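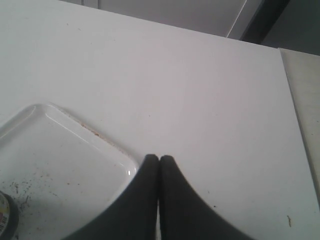
## Cleaning a white table and the trays that go on it

White tops show everything. A matt one is worse than a glossy one, as the fine dark specks sit in the surface and a dry cloth only drags them about. Trays are the other half of the job. A shallow white tray with a raised rim will hold a line of tan crumbs in the groove long after the floor of it has been wiped, and the darker bits gather in a patch on the flat part.

Do the tray first, then the table. The other way round you do the table twice.

### The tray

1. Take everything off it. Lifting one thing and wiping round the rest leaves rings.
2. Carry it level to the bin and tip it over one corner. Tap the underside with your knuckles.
3. Brush the groove while it is still dry. An old toothbrush is good, a pastry brush is better. Work along one side at a time and push the crumbs towards a corner – rounded corners give them up easily.
4. Wash in warm water with a drop of washing-up liquid. Use the soft side of the sponge on white plastic. The green side scratches, and the scratches go grey within a month or two.
5. For anything stuck in the groove, wrap a damp cloth round the handle of a teaspoon and run it along under the rim.
6. Rinse and stand it on its edge to drain.

If the crumbs turn out to be soil from a plant pot, let them dry fully before step 2. Damp compost smears, and on white plastic it leaves a brown film that takes a second wash.

### The table

Sweep first with a dry, soft brush or the side of your hand, from the far edge towards you, into a dustpan held just under the near edge. Then wipe with a well wrung cloth in straight, overlapping strokes. Circles leave smudges at the turn.

Look at the top from low down with the light coming across it. Smudges you can't see from above show up at once. Go over those with a clean part of the cloth and dry with a tea towel.

Specks that stay after two wipes are usually one of these:

- **Dried splashes.** Lay a warm wet cloth over them for 3 minutes, then wipe.
- **Pencil or ink.** A white rubber lifts pencil. For ballpoint, use a little surgical spirit on cotton wool, and try it on the underside of the table first.
- **Marks from shoes or rubber feet.** Bicarbonate of soda on a damp cloth, rubbed gently.
- **Small chips.** No amount of cleaning will shift these. Leave them alone.

Keep scouring cream off a matt finish. It polishes a shiny spot which you will then see every day.

### Keeping it that way

Mireille Cordier, who used to look after the tea room at Eltstead, kept a folded sheet of kitchen paper in each tray and changed it every evening. It works well under jars and tins, less well under anything that drips.

Empty the tray when you do the washing-up, even if it looks clean enough. The groove needs the toothbrush once a week, or twice if there is bread about.

*Last changed 2026-07-13: added the note on ballpoint.*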